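4.2 Bag handling with the home-built arm

The second group of trials moved from rigid items to soft containers. The arm was the same one described in Section 3, assembled in the Idville shared workshop from printed links and hobby servos, with a two-finger gripper and a small camera fixed at the wrist. No parts were changed between the two groups except the finger pads, which had worn smooth and were replaced with a softer rubber cut from sheet stock.

Bags were chosen because the earlier controller handled them badly. It closed the fingers until the motor current rose past a set limit, and with cloth that limit was often reached late or not at all. The fabric folded between the pads, the reading stayed low, and the arm lifted before the grip was firm. For the present trials we used a fixed closing width for cloth, set by hand for each bag, and kept the current limit only as a safety stop. This is a crude fix. It does, however, separate the question of where to grip from the question of how hard to grip, and the first of these was what we wanted to study.

Trials took place at a dressing table in a private home in Ferkley. The arm's base was clamped to a board and leveled once at the start of each session. We left the wallpaper and the patterned tabletop as they were, although both made it harder for the color-based segmentation to find the edge of a bag. Figure 6 gives the wrist camera's view during one of the drawstring trials.
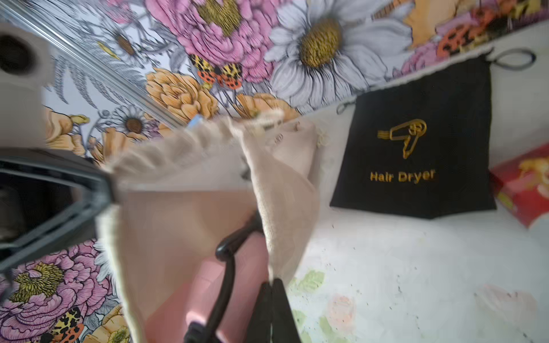
Figure 6. Wrist camera view during a drawstring bag trial. The fingertips pinch the lower fold of the linen bag; part of a pink item shows within it.

We ran 42 trials with drawstring bags. Grip points were picked by the operator on a still from the wrist camera, and the arm then moved to the chosen point without further correction. A trial was counted as a success if the bag stayed in the grip through the whole lift and the item inside did not fall out. Points on a thick fold did better than points on a single layer of cloth, and points close to the drawstring did worst. Near the string the cloth is bunched, and a small error in position changes how much of it ends up between the pads.

Failures were mostly slow slips. The cloth crept out of the pads over several seconds, usually while the wrist was turning. Corina Ciobanu, who wrote the motion code, lowered the wrist speed in June and added a pause of 200 ms after the fingers close. The pause helped more than the lower speed did — we had expected the reverse. Both changes were kept for all later trials.

The tilt of the camera needs a remark. It turns with the wrist, so its view is level only in the home position, and operators new to the arm tended to misjudge which way was down. Pîrvu's overlay, a thin line drawn along the direction of gravity, was added to the operator's screen after the first 10 trials. We did not measure its effect separately.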